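Trarkley Glove Makers, notes from our get-together, 19/10/2024

Me again with the minutes, as Kalevi Mäkelä still can't read his own handwriting! Kauko Pelkonen was in the chair and kept us more or less to time. We said yes to the shop unit at Jilthorpe, with the sewing room at the back, and I'm dead chuffed.

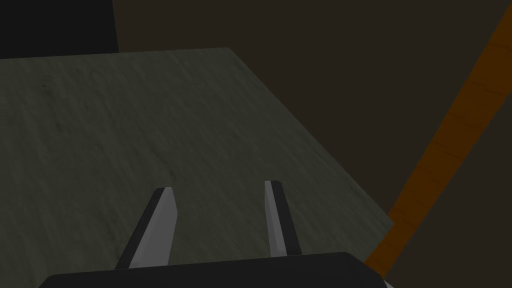 Tabletop with a dark grey-green wood grain.

Lining wool next. Pitkänen want an order of 500 metres before they'll drop the price, Farkis will do 256, so we're going with Farkis (I did argue for Pitkänen, lovely stuff). Kalevi to ring them. We'll spend up to £2000 on the shop front and open in February with 40 pairs of the driving glove. Window lettering left till next time.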